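Mernthorpe Offices to Change Lighting Hours Under New Energy Plan

Posted Mon 15 January
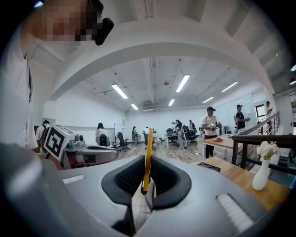
Shorter lighting hours begin next month

The Mernthorpe Office of Public Buildings has approved a new schedule for lighting in town-owned and town-leased workspaces. The schedule takes effect on the first working day of next month and applies to 109 rooms at 5 addresses, including the Brirnano Building, the Records Annex and the upper floors of the former post office.

Under the plan, ceiling lights in shared offices will switch off at 7 p.m. on working days. The present shutoff time is 10 p.m. Lights in hallways, stairwells and restrooms will stay on a reduced setting overnight, as required by the town fire code. Parking areas and outside entrances are not affected.

The decision follows a review of electricity use that began in September. Staff from the Office of Public Buildings compared meter readings with sign-in records and found that many rooms remained fully lit for several hours after the last person had left. Evening use was highest in the Brirnano Building, where older wall switches control an entire floor at once and cannot be set for single rooms.

"Our tenants and staff need good light to do their work, and they will continue to have it," said Bence Hegyi, director of the Office of Public Buildings. "The change concerns hours when the rooms are, for the most part, closed."

Working later than 7 p.m.

Employees and tenants who need a room after the shutoff time may extend the lights from the wall panel nearest the main door. Each press of the button adds one hour. The lights will dim briefly five minutes before the end of that hour as a notice to anyone still in the room.

Groups that regularly meet in the evening may ask for a standing extension. Requests should be sent to the front desk of the building concerned and should list the room number, the days needed and the name of a contact person. The office expects to answer within three working days. Extensions already granted for evening language classes and the tax help sessions will carry over and do not need to be filed again.

Cleaning crews will have separate access to the controls and are not required to submit a request.

Replacement of older fixtures

The second part of the plan covers the fixtures themselves. Over 375 fluorescent tubes are scheduled for replacement with LED units during the current budget year. Work will start in the Records Annex, where the ballasts are the oldest in the system, and will then move to the Brirnano Building floor by floor.

The contract for the work has been awarded to Rovora, which also maintains the heating controls at the former post office. Most rooms will be closed for half a day while the fixtures are changed. Notices will be posted on the door of each room at least one week in advance. Occupants are asked to clear the tops of desks and cabinets before the crew arrives and to cover any equipment that is sensitive to dust. Items attached to the ceiling, such as signs and hanging plants, must be taken down by the occupants.

Used tubes contain small amounts of mercury and will be packed and removed by the contractor. They should not be placed in office trash or left in hallways. Anyone who finds a broken tube should leave the room, close the door and call the front desk.

The new units will give a neutral white light close to the level now provided at desk height. Rooms used for drafting, map storage and document repair will be measured separately, and the results will be kept on file with the building manager.

Cost and comment period

The fixture work will be paid for from the building maintenance fund. No increase in rent or service charges is planned for tenants this year. The Office of Public Buildings will publish electricity figures for each address at the end of every quarter, beginning with the first full quarter under the new schedule.

Written comments on the lighting hours will be accepted through the end of next month. Comment forms are available at all front desks and may be returned there or mailed to the Office of Public Buildings, 100 Fakir Street, Mernthorpe. Comments on the location of wall panels should include a room number.

A public information session will be held in the ground floor meeting room of the Brirnano Building before the schedule takes effect. The date and time will be posted at building entrances.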